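Isaksson Bay Resort — Room and Grounds Safety Walk
Low-season round, December
Inspector: Teodor Ljungberg
Accompanied by: Jérémie Fleury (duty manager)
Result codes: P pass, A attention, F fail, N not checked

SECTION 1. ARRIVALS AND MAIN BUILDING

1.1 Entrance ramp, surface and handrail: P
1.2 Lobby exit signs lit on both sides: P
1.3 Fire extinguishers, tags in date: A
Comment: Tag at the luggage store has faded and cannot be read. The gauge is in the green. Replace the tag and log the serial number.
1.4 Evacuation plan posted at each stair: P
1.5 Rental car bay (Avis), lane markings: A
Comment: Repaint. Guests reverse across the walkway here. Carried over from the previous round.

SECTION 2. GUEST BUNGALOWS, LAGOON SIDE

Sample of 4 units.

2.1 Smoke alarm, test button: P
2.2 Door lock releases from inside without key: P
2.3 Balcony railing, no movement under hand load: F
Comment: Bungalow at the jetty end. The lower bracket has corroded through at one bolt. Unit taken off sale until both brackets are replaced. Check the neighboring unit as well — same installer, same hardware.
2.4 Shower floor, slip strips in place: P
2.5 Mosquito screens, no tears: A
Comment: Small tear in one bedroom screen. Patch is acceptable.
2.6 Safe bolted to closet floor: P
2.7 Minibar cable clear of door hinge: P

SECTION 3. POOL AND BEACH

3.1 Depth markers readable from the water: P
3.2 Gate self-closes and latches: A
Comment: Closes, but latches only when pushed. Adjust the spring.
3.3 Ring buoy and reach pole on hooks: P
3.4 Pool pump room locked: P
3.5 Pump room, chemicals stored apart: P
3.6 Kayak storage rack, load plate 400 lb: P
Comment: Plate present. The rack held no more than its rating at the time of the walk.
3.7 Jetty lighting, all lamps working: A
Comment: Two lamps out at the far end. Stureck has the order for replacements. Keep the jetty chain up after dark until they are fitted.

SECTION 4. KITCHEN AND BAR

4.1 Hood filters clean, no drip: P
4.2 Gas shutoff labeled and within reach: P
4.3 Walk-in cooler opens from inside: P
4.4 Floor drains, grates seated: F
Comment: Grate next to the dish station rocks under foot. Corrected during the walk with new screws. Recheck next round.
4.5 First aid box, contents against list: A
Comment: Short on burn dressings.

SECTION 5. LAUNDRY AND LINEN

5.1 Dryer lint traps emptied each shift, sheet signed: P
5.2 Dryer duct, last cleaning recorded: A
Comment: The Tutance service sheet is on file but has no signature. Ask for a signed copy.
5.3 Aisle width in front of machines, 35 in minimum: P
5.4 Emergency stop on flatwork ironer: P
5.5 Staff garments kept apart from guest garments: P 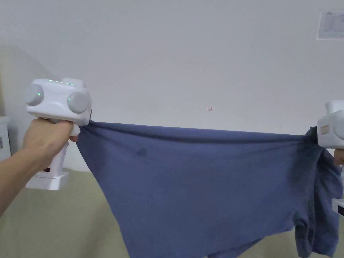

Garment held up by its two upper corners, white wall behind.

5.6 Linen carts, wheels and brakes: A
Comment: One brake does not hold on the slope outside the door. Tag it and use it indoors only.
5.7 Detergent drums on spill tray: P

SECTION 6. GROUNDS AND POWER

6.1 Generator start test, load transfer: P
6.2 Fuel tank, 1000 gal, bund free of water: A
Comment: Rainwater present. Pump out and check the drain valve is closed.
6.3 Palms over footpaths, loose fronds removed: P
6.4 Path lights, covers intact: P
6.5 Staff housing, alarm panel: N
Comment: No key available. J. Fleury to arrange access.

Open failures at close of walk: 2.3
Item 4.4 stays on the list for recheck.
Copy to: front office, maintenance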